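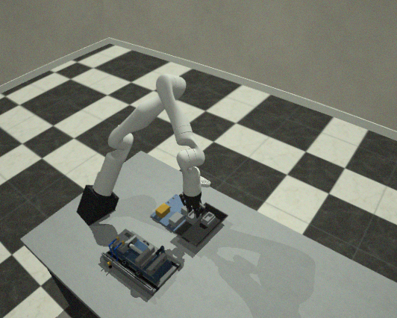

Cillwood Makers Network: Progress Report, June through November
Prepared for the Wikström Fund
Nov 19, 2021

This report covers the second half of the grant for our online outreach work. The grant pays for the weekly link exchange, the newsletter, and part-time help with our pages.

Link exchange

The exchange opened in June and has run every week except one, when our page was locked after a failed login. Members post a link to their shop, blog, or fan page and agree to visit at least three others. We now have 275 registered members. Most sell or write about paper crafts, sewing, and painted furniture. A smaller group makes jewelry.

The application said we would run the exchange on two sites. We dropped the second one in the summer. Very few members had accounts there, and keeping up two comment threads took time away from the newsletter. Roald Løken approved the change by email and the hours were moved to newsletter work. 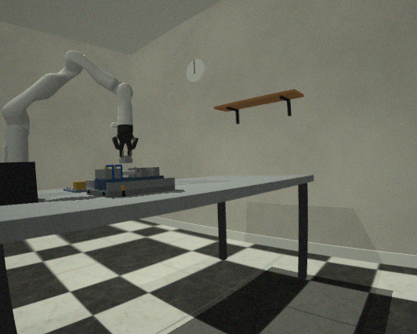 Moving the sign-up form to Rullora fixed the problem with duplicate entries. The old form let people register again each week, so our early counts were too high and had to be redone. Figures in the first report should be read with that in mind. The corrected list is in the shared folder.

Newsletter

We sent 14 issues in this period. Each has a member profile, a short how-to on running a page, and the list of links from that week. The how-to pieces on writing a page description and answering messages got the most replies. The piece on paid ads got very few, and several members wrote to say they have no budget for ads at all. We will leave that topic alone next year.

Online workshops

We held seven workshops. Attendance was best on weekday evenings, with 29 people at the session on product photos. The two Saturday morning sessions were poorly attended and we won't repeat that time slot. Recordings are up on the Vustum channel, apart from the first one, which has no sound for most of the hour.

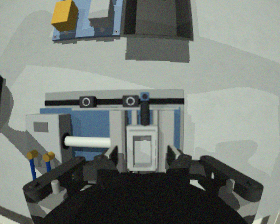
Robotic gripper and a grey and blue fixture on a pale work surface.

Spending

Page help and newsletter hours came in on budget. Software was slightly over, mainly from paying for Rullora and the old form service in the same month. We covered the difference from member dues and are not asking for more. Receipts are attached separately.

Work left to do

The member directory is behind schedule. Many people haven't sent a current link or told us what category they want to be listed under. We will send one more reminder and then publish with the entries we have. The final member survey goes out after the holidays, and the results will be in the closing report.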